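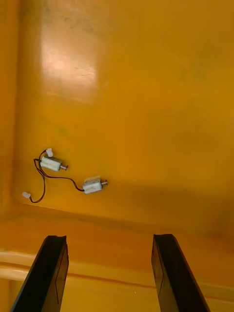
小型ソレノイドと配線束は、なぜ分けて保管するのか。
同じ箱に入れるとリード線が互いに絡み、取り出すときにコネクタの根元へ力がかかるためである。

本報告は、実習室の部品棚「Nestis」の整理作業についてまとめたものである。棚卸しの時点で登録部品は1208点あり、このうち配線付きの部品は分類が統一されていなかった。3月に分類表を改訂し、線材は撚りの有無、末端コネクタの色、分岐の有無の順に記録することにした。ソレノイドは定格電圧とリード線の長さで分け、プランジャの動きを手で確認してから収納する。

青と白の撚り線を用いた配線束は、途中で撚りが緩むと線が外側に膨らみ、輪ができやすい。輪を残したまま束ねると、次の使用者が分岐の位置を判別できない。そこで収納前に根元側から撚りをたどり、分岐点を確かめる手順を加えた。白と黒のコネクタは別の枝として台帳に記入する。 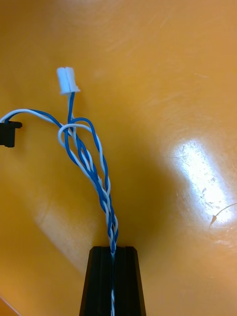

中間発表では、撚りを直す作業に時間をかけるより、最初から結束バンドで固定したほうが早いのではないかという意見がSutanto班から出た。バンドの締めすぎで被覆に跡が残った経験もあるので、幅の広い面ファスナーも試してほしいとのことだった。

この意見を受け、固定具を2種類用意して比較した。結束バンドは緩みが少ないが、取り外しに工具を要する。面ファスナーは着脱が容易で、分岐点の直下に巻けば枝の向きも保たれた。貸出の多い線材には後者を採用した。
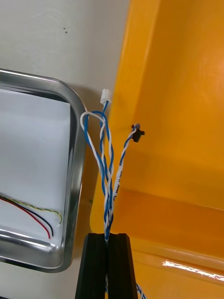
長期保管品については結束バンドを残し、締め付け後に指で束を回せる程度を上限とした。ラベルの文字が小さい線材は、台帳番号を書いた札を別に付ける。Pultska棚への移設分は未着手で、札の様式も決まっていない。

Lateck実習室 部品管理班 連絡先:実習室受付 © 2023 ページの先頭へ戻る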